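From: Aarti Bhardwaj
To: the simulation users list
Date: Apr 25, 2023
Subject: Re: Stedach scene pack, is it worth the money?

Harsh Bajpai wrote:

> Hello all,
> we are thinking to buy the Stedach kitchen and household pack for our
> arm group. The seller page says 3547 objects, wrist view included, and
> it works with the Nitwood gripper model out of the box. Has anyone on
> this list used it for real work and not only for the demo? My main
> questions: is the wrist view good enough to train on, how do thin
> things like paper and cloth behave, and what is the support like?
> We have to decide before our trial license ends.
>
> Harsh

Dear Harsh,

I can answer for most of it. We have had the full license at Ranasinghe since March, and I am the person who installed it and who writes to the support when something is wrong, so please take my opinion with that in mind.

First the installation. It went well on two of our machines and badly on the third, which had an older graphics driver. The error message says only that the scene could not be opened. If you see this, update the driver before you spend an afternoon on the paths, as I did. The pack is large and the download did not resume after a break in our connection. I asked for a mirror and received one the next morning.

The Nitwood model is good. The joints move in the right direction, the limits are set, and the collision shapes follow the fingers closely. I only had to change the friction at the fingertips. The value in the file is too high, and with it the gripper will lift almost anything by one corner. Students love this and then they are sad when they go to the real arm. We lowered it step by step until a smooth box began to slip sometimes, and this was closer to our hardware.

About the wrist view. By default it sits very near to the fingers and the gripper takes a big part of the picture. I did not like this at the beginning. For an approach toward a vertical surface you see the fingers well but you lose the upper part of the target early, so the policy has to remember or you must add a second view from the side. We did the second one. You can move the camera in the settings file, but then your pictures will not match the sample recordings that come with the pack, and you should not mix them.
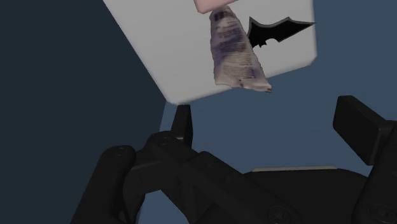 The lighting is soft and rather flat. Dark parts on a dark gripper keep enough edge to be separated, at least for our segmentation. What I miss is stronger variation: there are four light settings, and two of them look nearly the same to me. We wrote a small script which changes the color and the strength of the light at each reset. It is not difficult, and I can send it to you if you want.

Now your question about thin things. Here I must be careful, because the seller page and my experience are not the same. The paper objects look nice, with folds and print on them, but in our version they are rigid meshes. The creases are only a shape. If you close the fingers on such an object it will turn or be pulled, it will not bend. For learning where to reach, this was fine for us. For learning how to hold a sheet without tearing it, it is of no use. Cloth is sold as a separate add-on and we did not buy it, so I cannot say anything about it. I heard that the people at Oltthorpe have it - maybe one of them reads this list and can answer.

One more point on printed text. The print on small objects becomes unreadable quickly when the surface is wrinkled or far away. If your task needs to read a label, please test this in your trial and do not trust the product pictures.

Support: polite, usually one working day. Two of my reports were fixed in the next release. The third, about objects which begin a little inside the wall behind them, is still open after 4 messages. It happens in over 70 of the scenes that we use. You can correct it by moving the object a few millimeters at the start, but you have to find them first.

Speed: we reset the scene every 3000 steps and I saw no memory growth overnight. With two views the simulation became clearly slower, so calculate this into your planning.

Would I buy it again? For reaching and for simple picking, yes. For paper and cloth I would wait, or ask them for a written answer about which objects can bend. Ask also if the price includes updates in the second year. In our contract it did not, and I saw this too late.

If you tell me which gripper and which tasks you have, I can try one of your scenes here and send you the recording.

Best regards,
Aarti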